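Travness table thread, because I have been smiling about this all morning and you're all going to hear it!

1/ So I've started laying out a proper craft-and-tea table in the front room. White square table, good light through the blinds, and for once I didn't cover every inch of it with stuff. Huge for me.

2/ The rule I gave myself was three things, max, and then whatever I'm working on. I have moved those three things back and forth more than I'd like to admit – I even measured. 40 inches a side, if you're curious, so there's plenty of elbow room.

3/ Flowers went in the back, near the middle. Little terracotta-pink vase, pale pink and cream blooms, all artificial and I don't care one bit. They still look good in November and I never have to change the water!!

4/ White mug to the right of the vase, handle pointing right so I can grab it (dark rim, small pattern, my favorite). The wooden block with the thin sticks or cards in it goes on the left. It's such a small thing and it makes me so happy to see them all together.
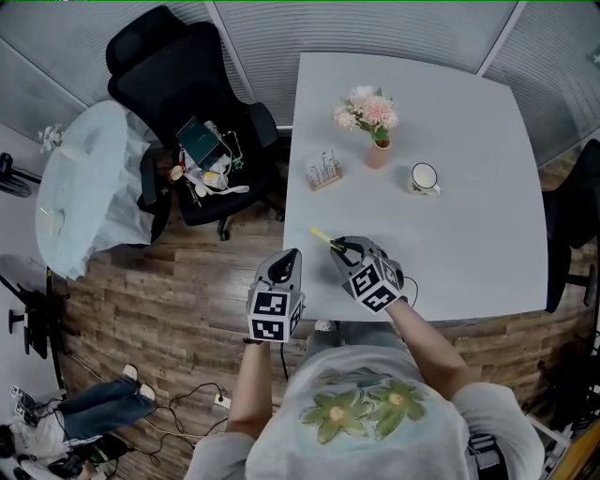

Irnel wrote back that flowers at the far side are fine until you want to reach past them, and that a vase should always go in a corner. Irnel keeps a table half this size and swears by the corner.

5/ Fair point, and I did try it! In the corner the vase looked like it was waiting for a bus. Back in the middle it went.

6/ Now the office chair. The seat is still where everything goes that didn't make the cut: dark green book or folder, something white and loopy, the little green star, a whole jumble on top of each other. That's tomorrow's job. I've set aside 22 minutes and a playlist.

7/ The round side table gets to keep its pale cloth and the white flower. I love that corner and I'm not touching it.

8/ If you've got a small table you've been meaning to clear, go do it – and then tell me where you put the mug!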